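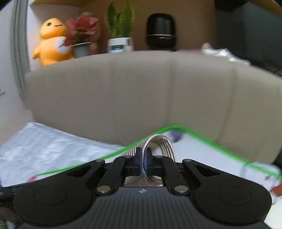
Jodholm Football Club holds open trials for its senior and youth squads each January, and this page answers the questions most often received from players and parents. Please read it in full before contacting the club office. Applicants are asked to bring their own training kit in a plain color. A striped fabric, such as the one in the picture, is too easily confused with the club's match shirts and should be left at home. Numbered bibs are issued on arrival and must be returned before leaving the ground.

Who may apply for a trial?

Trials are open to any player who will be at least 16 on the first day of the season. Players registered with another club must supply written permission from that club. Applications without it will be held, not refused, until the letter arrives.

How many places are available?

The senior squad has 20 registered places, most of which are filled by returning players. Last season the club received 157 applications, and three players were offered senior terms. Others were invited to join the development group, which trains at the Nosik ground.

How are players assessed?

Each applicant takes part in three sessions: a fitness assessment, small-sided games and a full match. The coaching staff, led by Robel Beyene, record their marks separately and compare them only after the final session. Goalkeepers attend an additional session with the goalkeeping coach.

Can I choose the position I am tested in?

You may list a first and second choice on the form. Coaches may move you during the match — this is common and should not be read as a comment on your performance.

Is there a fee?

There is no fee for the trial. Players who are offered a place pay the annual registration charge, which covers insurance and match officials. Payment by installments can be arranged through the office.

What time should I arrive?

Check-in at the Raptis Road entrance opens at 8:30 a.m. and closes at 9:15 a.m. Players arriving after check-in has closed will be offered a place at the next available session, if there is one.

May parents and friends watch?

Spectators are welcome in the main stand. They may not enter the technical area or speak to coaches while a session is in progress. Players under 18 must have an adult on site throughout.

What happens if I am injured?

A qualified first aider is present at every session. If you are injured before the trial, notify the office as soon as possible. Your application can be carried forward once without a new form.

When will I receive a decision?

Decisions are sent by email within 20 days of the final session. The club does not give results by telephone. Written feedback is available on request to players who completed all sessions.

Can I appeal?

Selection decisions are final. If you believe the procedure was not followed, you may write to Eftychia Galanis, Player Registration Officer, at the club office in Ellell House. Complaints about procedure are acknowledged in writing — please keep a copy of your original application until you have received a reply.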